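Checklist: medicines and small supplies, table sort
Place: Nendora day house, ground floor, room 7
Checked by: Sabine Hagedorn
Second reader: Kerubo Simiyu
Form no.: 3132

Please read the comments also where the box is ticked. Some points are ticked but I have written a small remark, and these remarks are easy to miss.

## A. Cupboard and key

- [x] Cupboard locked when I arrived on Monday morning
- [x] Key in the key safe, signed out in the book
- [ ] Spare key labelled

*Comment:* The spare key has only a piece of tape with no writing on it. I asked at the desk and they knew which key it is, but a new colleague would not know. Please put a proper tag.

- [x] Shelves clean, no spilled liquid
- [x] Thermometer present, reading below 25 °C
- [ ] Temperature list filled in every day

*Comment:* In June there are 2 days without an entry. The days before and after are normal. I did not fill the gaps afterwards and I ask that no other person does it.

## B. Table for sorting

- [x] Table wiped before the items are put down
- [x] No food or drinks on the table
- [x] Tray has no cracks
- [x] Items put down with space between them

*Comment:* We still use the clear plastic tray. It is shallow, so boxes can be lifted out without tipping it, and one sees at once if something was left inside. Bottles should stand upright and should not go in the tray together with cartons. 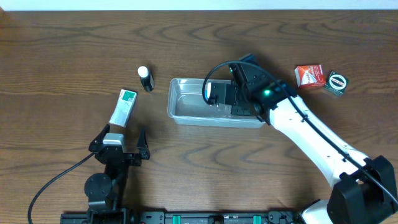

*Section B: sorting table with the clear tray, the dark bottle with white cap, and small cartons.*

The wood of this table has strong dark lines in it. A small white tablet on it is easy to see, a brown one is not. When loose tablets are counted, please use the white counting plate from the drawer and never the bare wood.

## C. Cartons and bottles

- [x] Every carton closed at both ends
- [x] Leaflet inside each carton
- [x] Bottle caps tight
- [ ] Opening date written on every opened bottle

*Comment:* One bottle from the lower shelf was opened and has no date. Kerubo will ask the evening staff. Until we have the answer it stays in the return box, also if it smells and looks fine.

- [x] Expiry dates read from the carton and from the strip inside
- [x] Older stock in front

*Comment:* For the Leron plasters (pack of 100) the expiry date is printed very pale. I needed the lamp. It is still good until next spring.

## D. Return box

- [x] Box has a lid and a label
- [ ] Box emptied within 7 days

*Comment:* It was quite full. The pharmacy driver from Drandora comes only if somebody rings before 11.00, and this week it was forgotten. I have rung now.

## E. To do before next check

1. Tag for the spare key (Sabine)
2. Ask about the bottle without date (Kerubo)
3. Copy of this form into the folder in the Tuhiwai room, because they use the same list there
4. New pen on a string for the temperature list, the old one is dry

Read and agreed, K. Simiyu. For point 3 I will take the copy over myself after lunch.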